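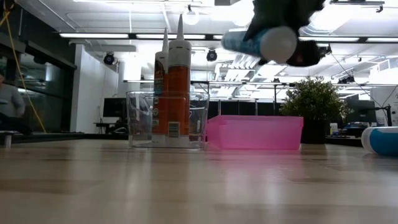 Conneely Lab Reports Gains in Sorting Tubes and Cylinders Into Mixed Containers

Researchers at the Conneely Laboratory in Tinavville have released results for a control method that lets a single-arm robot decide, while it is already moving, which of several containers should receive the object in its gripper. The method, named Flikau, was evaluated on tabletop sorting tasks using ordinary household and workshop items.

The technical report, posted in November, addresses a narrow problem. Most learned manipulation policies are trained to commit to a destination before the grasp is made. If the grasp shifts the object, or if the object is picked up at an angle the planner did not expect, the original destination may no longer be reachable without a collision. A tube gripped near one end and held horizontally needs far more clearance than the same tube held upright, and the rim of a tall container becomes an obstacle.

Flikau delays the decision. After the gripper closes, a short estimation step compares the pose of the held object with the pose predicted before contact. The difference is passed to a placement module, which scores each visible container for opening size, wall height and remaining space. The arm begins a neutral lift while the scores are computed, and the trajectory is then bent toward the selected container without a stop.

Test setup

The workspace is a light wooden table with a clear glass measuring pitcher and a shallow, translucent pink bin. Tubes of caulk or construction adhesive stand in the pitcher with their nozzles up, and a blue cylindrical item with a white rounded end is handled over the bin. A potted plant behind the bin serves as clutter. According to the report, clear and translucent containers were chosen on purpose. Depth sensors often return missing or false values on such surfaces, and the placement module has to estimate the walls from color images alone.

The authors ran 200 trials for each of 4 layouts. Container positions were changed between layouts, and the starting orientation of each item was randomized. A trial was scored as a success only if the item came to rest fully inside a container and no other item was displaced. Trials in which the item landed on the rim and then fell in were scored separately and excluded from the main result.

Results

Compared with a baseline that fixed the destination before grasping, Flikau raised the success rate by up to 11 percentage points. The largest gain came in the layout where the tall container stood nearest the pickup area. The smallest came in the layout where the shallow bin was closest, a case in which the baseline already chose the easier target most of the time.

Cycle time did not change in a meaningful way. The estimation step runs during the lift, and the report attributes the remaining variation to differences in grasp approach.

Failures fell into two main groups. In the first, the item rotated in the fingers after the pose estimate had been taken, so the placement module worked from outdated information. Smooth cylindrical items accounted for most of these cases. In the second, the pitcher wall was estimated too far inward or outward, and the nozzle or end cap of the item struck the rim. The authors note that a second estimate taken late in the motion would reduce the first type of error, at the cost of a brief pause above the container.

Limits

The report lists several restrictions. All items were rigid or close to rigid. The containers did not move during a trial. No test was made with lidded containers or with items heavy enough to tip the pitcher. The placement module was also trained on data from the same laboratory, and its performance under different lighting has not been measured. Glare from ceiling fixtures on the tabletop and on glass is named as a likely source of error at other sites.

A follow-up study is planned at the group's second site in Plernasau, where the method will be run on a different arm and gripper with no retraining of the placement module. The group also intends to add a tactile signal to detect rotation of the held item. The evaluation scripts and container models are available from the laboratory on request, and the trained weights will be released after the Plernasau tests are complete.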